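Graltance tabletop arm: can it do the dishes yet?
Posted Oct 26, 2021 by Serena Costa

I had the Graltance arm for 18 days, and my big question was simple: could it put away my kitchen stuff so I don't have to? Short answer, sort of! It's good with a ketchup bottle. Mugs are another story (more on that in a second).

Setup took me a whole evening and most of a pot of coffee. The app from Wynne walks you through it, but the cable instructions are a mess and I ended up calling the help line in Rudordale. Super nice people, though. 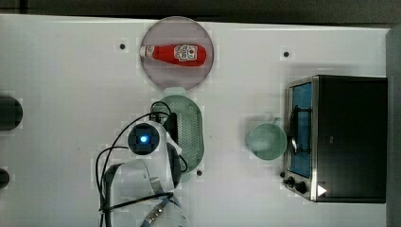
The arm at the colander, with the ketchup on its plate and the mug by the toaster oven.

I ran 20 tries at moving the mug and it got 6. Mostly it went for the handle and missed, and once it just parked itself and sulked. Soft or floppy things like dish towels? Forget it. And it's slooow, I could have cleared the counter and eaten a sandwich.

Would I pay $371 a month to rent one? Nope, not for chores. If you like tinkering, go for it, it's a blast. I'm trying the Clerkoveo next, which supposedly handles cups better.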